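Home Robotics Workshop: Notes for Week 4
Tidying a Living Room, Part One

Welcome back, everybody, and a special hello to those of you who moved over from the Sunday section. I know the room is a bit of a squeeze with all of us in it, so please leave your bags in the hall and we'll get along fine.

Last week we talked about how a robot decides where its own hand is. This week we get to the part most of you signed up for, picking things up, and I want to slow you down a little before you start (sorry!). Almost every team I have taught goes straight for the object, closes the fingers, and then spends the rest of the hour wondering what went wrong. So we're going to begin with the hand itself.

1. Know your hand before you move it

Take a few minutes with the wrist view open on your laptop and the hand held still. Look at how much of the view the palm and the thumb use up. The thumb is so close to the camera that it looks enormous, and the three fingertips beside it look tiny by comparison, especially when they are curled in and pointing down. Small things on a white surface can sit very near those fingertips and still be easy to miss, and anything too close goes blurry and tells you next to nothing.
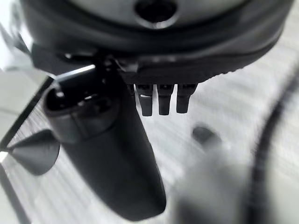
2. Know your room before you cross it

The head view is where you plan. I'd like each team to write a plan in plain sentences before touching the Rudska control panel, the way you would explain a chore to a helpful cousin. "Fold the blanket on the sofa" is a lovely goal but a poor plan. Which corner do you pick up first? Where do you stand? What does the other hand do in the meantime?

Think about the soft things and the hard things separately. A crumpled blanket forgives a sloppy grip, and a pillow mostly does too. A cup with a small handle does not, and a glossy round tabletop gives you reflections to worry about on top of everything else. Watch the lamp pole as well, please. A slender black pole is easy to forget when you're busy thinking about the sofa, and an elbow will find it before you do.

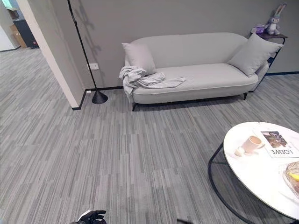

Siamak Amini
Course Instructor, Fludthorpe Evening Robotics

For next time

Save your run in the Okby folder under your team name, and keep it under 400 MB or the upload will stall on you. Write up one page on a grasp that gave you trouble, with your guess as to why. Guesses are welcome, and I'd much sooner read an interesting wrong one than a blank page.

The reading is chapter 20 of Meireles, which is long, so feel free to skip the math on your first pass and come back to it with a cup of tea. If you get stuck, I'm in room 526 for an hour before class and I'm always glad of the company.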